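Minutes, Elladura users' group, March meeting

I took the notes again, so blame me for the gaps. We got going at 7:10, once the projector found its input.

First up was the e-reader question. We've been arguing since winter over whether to put the group's manuals on the Foley readers or keep them on the old tablets. I read out the battery results (more than 40 hours for the Foley with the light off!) and that pretty much settled it. Motion carried, one against.

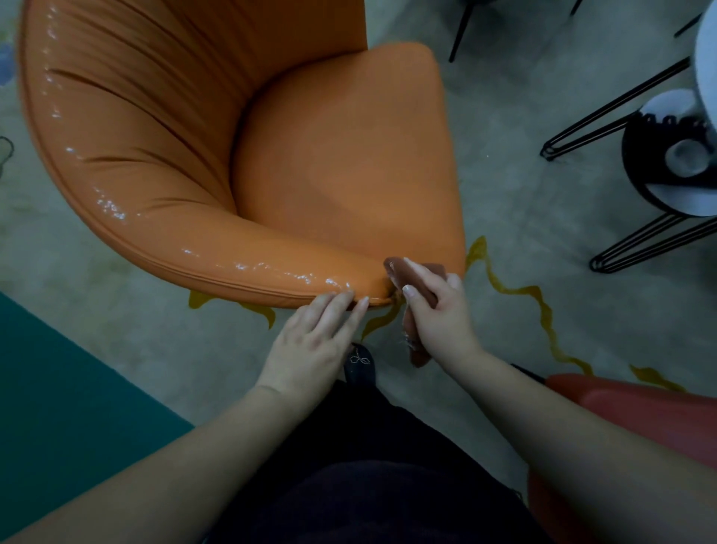

The one against wanted it noted that page turns are slow on big PDFs. Noted. We'll split anything over 500 pages into two files before it goes on.

Next, money. We have $437 in the account. The Cloletti quote for a used laser printer came in at $700, so we can't do it yet, and I said I'd ask them again after the summer. Somebody brought up Poltatik, but they only lease, and we didn't love that.
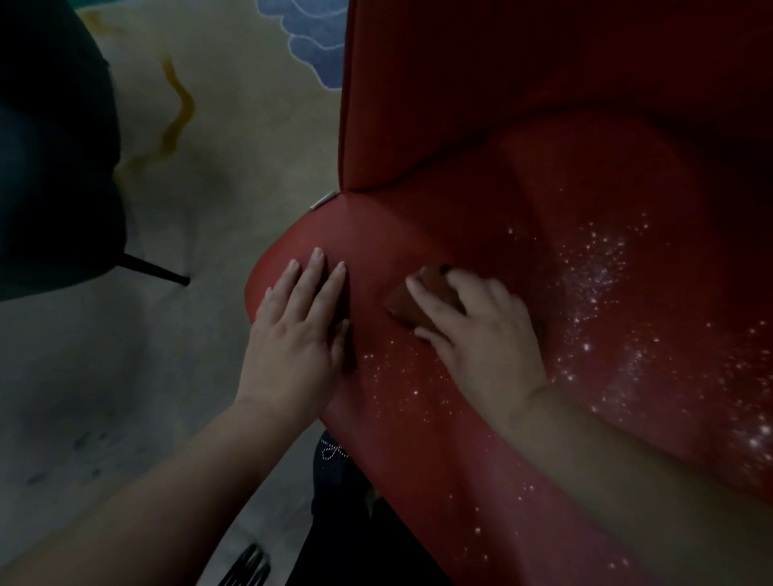
Two hands at work on the red chair

Backup drives: still on my list, sorry. I'll bring both next time, with new cables.

Next meeting is Sunday at the usual hour. Bring your own extension cord if you plan to plug in. We wrapped up at 8:45.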